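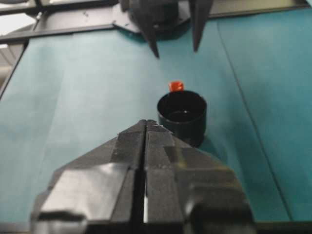
Dwight Chan wrote that the left arm had again stopped short during the block-and-cup exercise, and asked whether his group should carry on with the right arm alone until the fault was cleared.

Ticket 3593
Raised with: Ellden Teaching Laboratories, technical support
Project: Barnell student project, two-arm handling task
Priority: normal
Status: open – awaiting result of repeat test

Response from technical support
The group may continue with the right arm alone. The left arm should be placed in its rest position and disabled from the control panel before work begins. Please do not unplug it, as the controller treats a missing arm as a fault and will refuse to start.

Details as reported
The task requires one arm to steady the black cup while the other handles the red block. The left arm halts during its approach and the controller shows code 373. The students restarted the controller and repeated the run, with the same result. No change had been made to the program after the previous session.

Log
24 March 2024 – Ticket received. Code 373 is a position error: the arm has not reached the point it was sent to within the time allowed. Group asked to supply the run file.

Run file received. The error occurs at step 13 on each attempt. The speed limit for that step is set to 10 per cent, which is lower than the value in the Urnine course handbook. The group confirmed that the lower limit was chosen on purpose for work close to the cup.

Advised the group to keep the speed limit and lengthen the time allowed for step 13. Also advised that the teal covering be pulled flat and fixed at its corners before the arms are set up again, and that the cup position be taught afresh afterwards.

Dwight Chan asked whether the gripper fingers ought to be replaced. Support does not recommend this at present. Spare fingers are held in the Grabowska store and may be signed out by the course tutor if a later check shows a need.

Outstanding
Group to repeat the task with both arms and attach the new run file to this ticket. If code 373 returns, the left arm will be withdrawn for inspection and a replacement booked for the remaining sessions, which end in July.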